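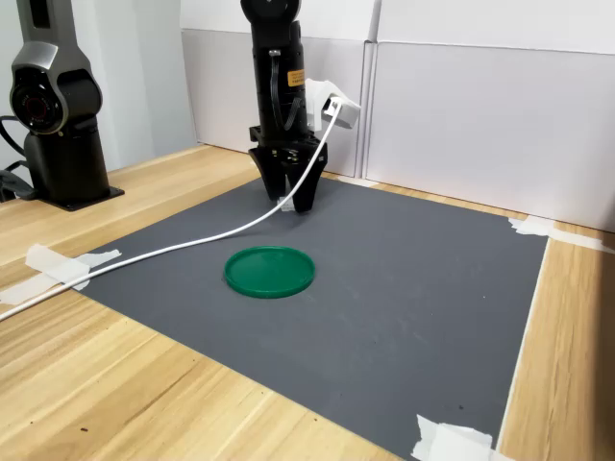 What to do with a lid that fits nothing

Home Kitchen Mending Interviews Contact

June 11, 2025
By Henrique Salgado

Albertina Baptista began collecting odd lids in January, when she cleared the kitchen cupboards of her late aunt's house in Corneck. There were tubs without lids and lids without tubs, and very few of them belonged together. She took the lot home in two bin bags. Since then people have been giving her more, and when I spoke to her the total stood at 397.

"I know the number because I write each one in a notebook," she says. "If I stopped writing them down I would start taking in the same ones twice."

The one she wanted to talk about first was green, round and plastic, with a raised rim and a flat middle set slightly lower. It has no tub. She has tried it on everything she owns.

"It's a good lid. It lies flat and it isn't cracked. People throw those out because they've lost the bottom half, and then they throw out a bottom half the next month because they've lost the lid. Half the time the two would have done for each other."

Her method is simple enough. A lid goes down flat, rim up, and she measures across the inside of the rim, then across the outside. Both go in the notebook with the colour. She does not trust the size printed on a tub, as it usually tells you how much it holds and nothing else.

"Two tubs can hold the same and be completely different across the top," she says. "I learned that with soup."

She is firm about the surface. The mat is dark grey, and it is taped to the wooden tabletop with white masking tape. A bare table is fine for a few lids, she says, but pale ones vanish against light wood and thin ones slide when you put a ruler to them. The tape came later, after the mat had crept towards her during a long session and taken a row of jam jar tops with it.
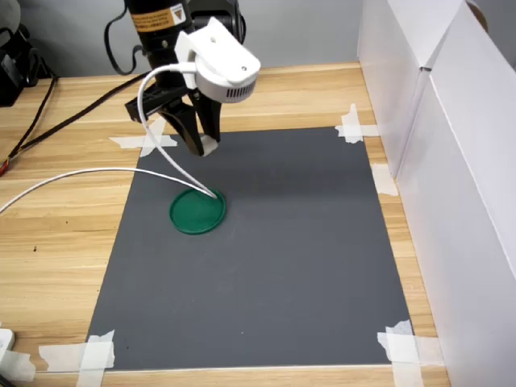
The green lid on the grey mat, with masking tape at the corners.

I asked whether ordinary masking tape was strong enough. "It's strong enough for a mat. I cross two pieces over a corner if it wants to lift. I wouldn't use parcel tape on wood, I've had the finish come off a shelf that way." She changes it when the edges start to curl.

For anyone starting on their own cupboard, she suggests emptying the whole thing first. Put every tub with its lid on to one side and forget about those. What is left should be sorted by shape, round with round and square with square, and only then by size. Colour comes last. Her sister did it by colour and was at it all evening.

Lids that have gone out of shape should go. She tests them by pressing the rim down with a finger on one side and watching whether the other side rises. Hot washes are the usual cause, in her opinion, and the bottom rack of the dishwasher is worse than the top.

The rest she keeps for a year. Some get used as saucers under small plant pots, and a shallow one is handy for holding screws while you fix something. "Or under the oil bottle," she says. "Mine always drips."

Of the 397, she has found a partner for 50. I said that sounded low. She did not agree.

"That's 50 tubs somebody is using. And I've only been going since the winter."

She still has seven tubs from her aunt's house with nothing to cover them. The green lid fits none of them, though one was close – a little too wide, so that it sat on the top and came off if you lifted it. She has put that tub at the front of the shelf anyway.

Comments

Marrowfat: Measuring inside AND outside the rim is the bit I was missing. Did our cupboard last night and matched three.

J. in Lindus: We keep the spare ones standing up in an old toast rack. Much easier to look through than a drawer.

pegbag: Does she take glass jar lids as well? I have 20 and my husband wants them gone.

Marrowfat: @pegbag it mentions jam jar tops so I would think so.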